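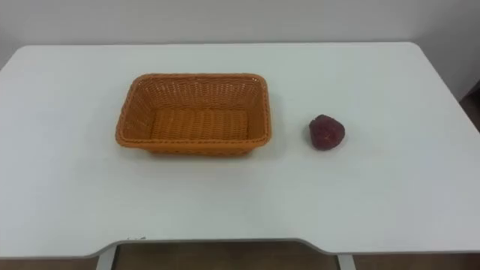 Re: shrinkage after a hot wash, the figures quoted below mix two different measurements. The Fenon pattern gives its gauge from a blocked swatch, and the Lollham shade card gives it straight off the needles. I keep a rectangular woven basket on a white table for swatches and went back through mine last night. All were knitted in the Truvach 4-ply on the same needles, and the difference between blocked and unblocked was larger than anything I could put down to dye colour.

> I cast on 317 stitches for the Ó Riain blanket as written and
> finished the centre panel at 553 mm across. The pattern says
> 500. Has anyone else had this with the grey? I'm wondering if
> the darker dye lots are a heavier yarn, and whether I should
> rip back or just wash it hot and hope.

Don't wash it hot. Superwash yarn generally grows when wet, and the untreated version will felt before it pulls in evenly. The centre panel has no shaping, so the excess is all gauge. At 553 mm you are getting 5.7 stitches to 10 mm less than nobody's business if you measure near the border, so take the reading from the middle, over at least 100 mm, with the fabric flat and not pinned.
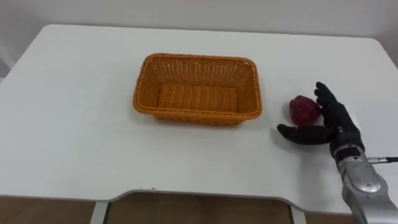
If the gauge is still loose after that, go down one needle size and swatch again before ripping anything. Wash the swatch the way you intend to wash the blanket, dry it flat, and leave it overnight - mine keep moving for several hours after they feel dry.

On dye lots, I weighed two skeins from the November batch and couldn't separate them on a kitchen scale. The edging is worked outward from the panel, so an error in the centre carries through to the finished width. The pattern allows up to 525 mm before the corner repeats need adjusting.

I can post my adjusted corner chart if it's of use to anyone.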